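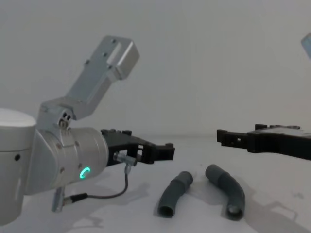 図4-1 両アームを待機位置に置いたところ。チューブは2本とも卓上。

4. 両腕での突き合わせ動作を設定する

さて、ここからがGredanceで私がいちばん好きな章です! 片腕の把持(3章)が通っていれば、半分は終わったようなものなので、お茶でも用意して気楽にいきましょう。画面の表記はHastville版のものです。Kendedau版だとメニューの並びが少し違いますが、項目名は同じです。

4.1 認識側の準備

1. 「認識」タブを開いて、対象の種類を「中空・曲がりあり」にします。まっすぐな棒の設定のままだと、曲がったチューブの向きを平気で逆に出してきます(私は半日悩みました)。
2. 「影の除去」をオンにします。白い天板だとアームの影が意外と濃く落ちて、輪郭に混ざるんですよね。
3. 点群の下限を733に設定します。初期値の1,776は欲張りすぎで、グレーの細い物はだいたい弾かれます。
4. 「検出」を押して、2本に別々のIDが付いたか確認します。1本扱いになったら、手で少し離してもう一度どうぞ。

注意:手を入れる前に、必ず「一時停止」を押してください。表示が「待機」のままだと、次の計画が届いた瞬間に動きます。

4.2 把持と計画

5. 「計画」タブで、左右それぞれに対象IDを割り当てます。自動割り当てもありますが、腕が交差する案を出すことがあるので、私はいつも手動です。
6. 把持点は、端の開口から少し離れたところに。口ぎりぎりをつかむと、柔らかい物は先がつぶれます。
7. 「左→右」の順で把持を実行します。同時把持は、慣れるまで封印で。
8. つかんだら「向かい合わせ」を選びます。計画の試行回数は40で足ります。1,000まで上げても、うちでは待ち時間が延びただけでした。

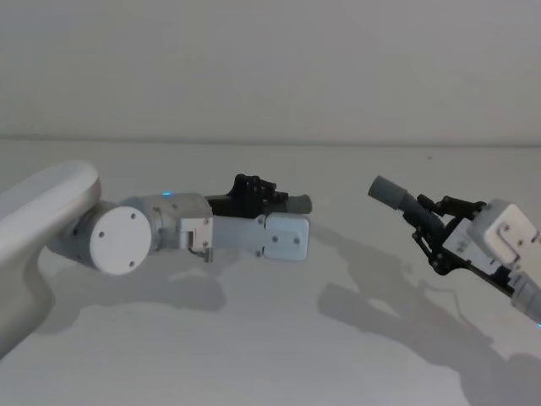
図4-2 左右のグリッパーがそれぞれ円筒状の対象を保持した状態。左はほぼ水平、右は先端が上向き。

9. 左右の高さや傾きがそろっていなくても、この段階なら慌てなくて大丈夫。「軸合わせ」を押すと、左を基準にして右の姿勢だけを計算し直します。
10. プレビューの軌道を最後まで再生してから「実行」へ。手首が大きく回り込む軌道なら、迷わず「再計画」です。

メモ:「軸合わせ」の基準を右に変えたいときは、設定ファイルのbase_armをrightに書き換えます。画面から切り替えられるようにしてほしい、とMatěj Vrabecさんに頼んであって、8月の版で入る予定です。楽しみ!

4.3 うまくいかないとき

・「把持姿勢なし」と出る:把持点を中央寄りに動かしてください。
・軸合わせのあと先端がずれる:把持中に対象が回った可能性があります。手順4の検出からやり直すのが結局早いです。
・計画が終わらない:Pruittプラグインを入れている方は、衝突判定が二重になっていないか見てください。この症状はDiễm Vũさんが見つけてくれました。

ずれの補正値を保存する方法は5.2に書いてあります。

最終更新:2026年5月20日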